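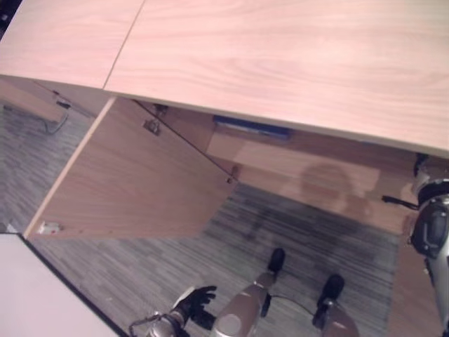 Filing and storage was taken first. Karla Arellano said the low cupboards by the desks hold the Villaseñor and Skidis papers, with no list of what is where. Each cupboard door is on metal hinges and the tops are plain wood-grain, so shelf labels should go on the inside of the doors. Analyn Pangilinan will draft the list.

The tall cabinet was discussed next. It locks with a key, and a spare will be cut and kept at reception. 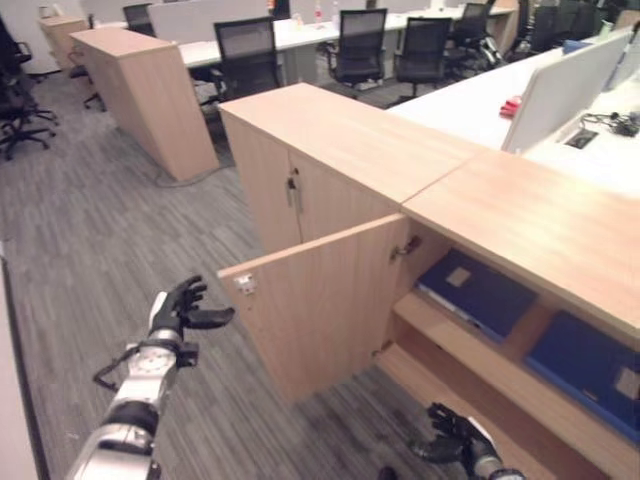 Who signs binders out?
Analyn keeps the sheet, and anyone taking a binder home must tell her first.

Agreed that binders are to lie on the shelf and not on top of the cupboards — Karla to remind the Dremeck team.
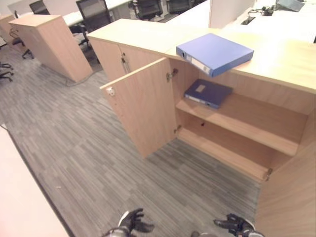

2. Budget

Spent to date: 2,000. Remaining: 3,805. Karla asked for 145 of this to go on new spine labels and dividers. Agreed.

The quote from Fitov for more shelving was too high. Analyn to ask for a lower one before the next meeting.

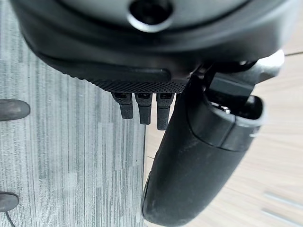
Office floor, item 3

3. Floor and cables

Loose cables near the desks to be tied back. Karla to order ties.

Minutes taken by A. Pangilinan, 02/07/2025.

Comments

K.A.: Item 2 should say labels only, we have dividers.

Analyn: Thanks, will correct.

Contact the office | © Dremeck | Back to top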